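Cold feet, cold house

October, 6 am, and the kitchen tiles in Larasati Liem's rental are already doing their worst. No heating under the floor. No insulation either, as far as she can tell. The landlord says it's a character home.

She's knitted through three winters of it. Slippers mostly, blue and white, because that was the wool on special.

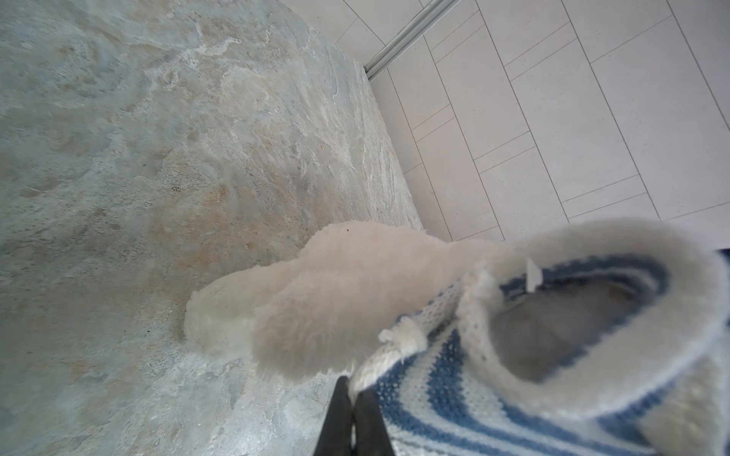 Power's the thing. Her last bill came to $760, up from what she calls "a number I could say out loud". So the heater goes on at dinner and off again by eight. Door snakes. Bubble wrap on the bathroom window. A thermos by the bed.

Horácio Leitão, two streets over, did his whole place for $131. Foam strips, a tube of gap filler, an old doona cut up and hung behind the front door. Took a weekend and alot of swearing.
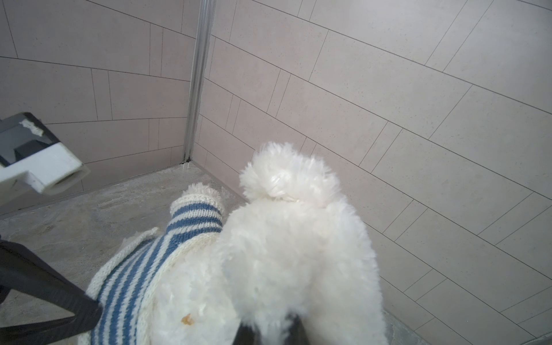

Does it work? He reckons the hallway's up to four degrees warmer at breakfast. Proper ceiling batts were quoted at $1,953, and he's saving for them, slowley. Liem has asked her landlord to go halves. Still waiting to hear back.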